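Home Help Centre My Tickets Community Log in

Tivetti Drinkware Support
Ticket: Clear bottle with wood-look screw cap — cap goes tight after freezing, small leak at the neck
Status: Solved
Product area: Bottles and caps
12 replies 3 shares

Customer, first message

Good morning. I bought the clear plastic bottle with the tan screw cap from the Okafor homewares shop in Raltville. I use it for lime water. In August I began to put it in the freezer for part of the night, so that I have ice in it at my desk the next day. For the first weeks it was fine. Now I have two problems and I don't know if they are connected.

Problem one: after the freezer, the cap is very hard to open. I must hold it with a rubber glove, and even then my hand slips on the ridges.

Problem two: when the cap is finally closed again, I find a little ring of water on the table after an hour or so. I have a cloth under it now, but I would prefer to solve it.

The bottle holds 900 mL. I fill it almost to the top. There is no crack that I can find with my finger.

Support reply

Thank you for writing to us. Please could you tell us the following:
- Is the silicone ring still inside the cap, and does it sit flat?
- Do you put the fruit in before or after freezing?
- Does the water on the table appear also when the bottle has no ice in it?
- Please attach a photo of the bottle as you use it, with the cap on.

Customer

I answer in the same order.

The ring is there. On one side it looks a little bit lifted, but I can press it back with a spoon handle.

The fruit goes in before. I cut a lime in round slices, put them in, then water, then the freezer. When it is hard I squeeze and knock the bottle to break the ice.

For the third question I had to make a test, so I waited one day. With tap water and no ice I left it standing on a sheet of kitchen paper from 10 in the morning until lunch. The paper was dry. Then I did the same with ice, and the paper was wet in a circle. But it was wet also on the side where the cap did not drip, so maybe my test is not a very good one.

The photo is attached, with the bottle at a wooden table.

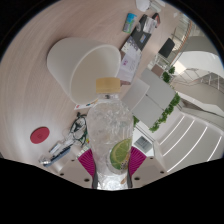

Attachment 1: bottle with crushed ice and a lime slice, cap on.

I forgot to say that I have also the steel bottle from your Trumitz range and this one never gave me any trouble. But I can't see the lime in it, so I like the clear one better.

Support reply

Thanks, the photo and the paper test are both helpful. We think there are two separate things.

The wet circle is most likely condensation. A single-wall clear bottle full of ice will collect water on the outside, and it runs down to the base. To be sure, wipe the bottle dry, wrap one strip of kitchen paper around the neck just under the cap, and another around the base. If only the lower strip gets wet, the cap is sealing properly.

The tight cap is probably from filling too high. Water expands when it freezes and pushes up into the thread, and lime pulp can stick there as well. Please try this:

1. Take out the silicone ring and wash it in warm soapy water. Dry it fully before you put it back.
2. Clean the thread of the bottle with a soft brush.
3. Fill to the shoulder only, and leave the cap off while the bottle is in the freezer.
4. Add the lime afterwards.

Please don't squeeze or knock the bottle when it is frozen, as the plastic can split. Crushed ice put in with a spoon is much kinder to it. The full care instructions are in help article 182.

Customer

I did the two strips. After one hour the lower strip was completely wet and the upper one was dry — so you are right about the condensation, and I have complained about the cap for nothing. Sorry for this.

Inside the thread I found a good amount of old pulp, grey in colour, not nice. It came away with a toothbrush. The ring had a fold in it and it is flat again after washing.

Since four days I put crushed ice with the spoon and the lime at the end. The cap opens with normal force. I would still like to buy one spare ring, in case the fold comes back. Is it possible to get it without the whole cap?

Support reply

Glad it's opening well again. Yes, the ring is sold separately as spare part 61, and the Raltville shop can order it for you if it isn't on the shelf.

Customer

Thank you, I will ask there. You can close the ticket.

Ticket closed by customer.

Was this helpful? Yes No
Related articles Spare parts Contact us Back to top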